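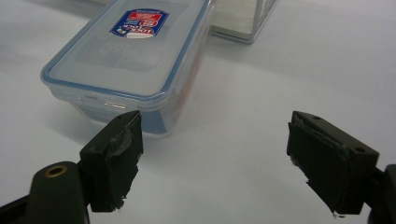

**Progress report, second period — Fandier Shared Kitchen, food container project**

Dear colleagues of the Ultow fund,

With this report we inform you about the work done since November. The project has the goal that families who use our kitchen can take cooked food home in good containers, and bring the containers back. I try to write first what is finished, then what is late, and then the money.

**What is finished**

We bought the first set of containers and they are in use since the second week. They are clear plastic, rectangular with rounded corners, and each has its own lid. We chose clear walls after a long discussion. In the old kitchen we had white tubs, and many times good soup was thrown away only for the reason that no person remembered what was inside.

The set is divided between our 2 kitchens. The larger part is in Mumum, where we cook on more days, and the smaller part is in Du. In Mumum the containers stand on the low shelf near the sink, lids on, sorted by size. In Du the shelf is not yet built and they stay on the table between the meals. This is not ideal, but the table is wiped every evening.

At the moment 20 families take part. We expected fewer at this stage, so we are glad. Most of them return the container within the same week. When one comes back without its lid, we keep the bottom part for dry things like rice and lentils, and we write it in the notebook.

**The labels**

In our first report we promised to remove the shop stickers from the lids before use. We did it for a part of the set only. The glue is strong, and warm water with soap takes the paper but leaves a sticky place where dust collects. Cooking oil works better. It needs one hour of waiting, and afterwards the lid must be washed again very well. I ask that we may finish this task in the next period. It does not stop the families from using the containers.

For our own labels we use paper tape with the name of the dish and the day of cooking. We tried first a marker directly on the plastic, but the writing went away in the wash, and sometimes it did not go away when we wanted it. The paper tape is cheap and the children like to write on it.

**What is late**

The shelf in Du is 6 weeks late. The wall is softer than we believed and needs other screws. The landlord agreed to the change, and we wait for his worker.

The short course about storing food safely took place in Mumum but not in Du. The group in Mumum asked many questions about cooling, for example how long a pot of beans can stand before it goes into the fridge. We did not have a good sheet of paper to give them. We will prepare one page, in two languages, and use it in both places.

**Money**

From the grant we spent 3,230 until now. The biggest part went to the containers and the extra lids, and the rest to soap, tape, transport and the course. The receipts are in the attached folder, in the order of the purchase. One receipt for transport is a handwritten one, the driver had no printed form. Please tell us if you need another document for it.

**Next period**

We plan to finish the shelf, hold the course in Du on a Thursday evening, and remove the remaining stickers. We also want to ask the families which size they miss. Already some said that a small one for sauces would be useful — we have no budget line for it, and we would like to hear your opinion before we buy.

Thank you for your patience with the late parts.

With kind regards,
the coordination of the Fandier Shared Kitchen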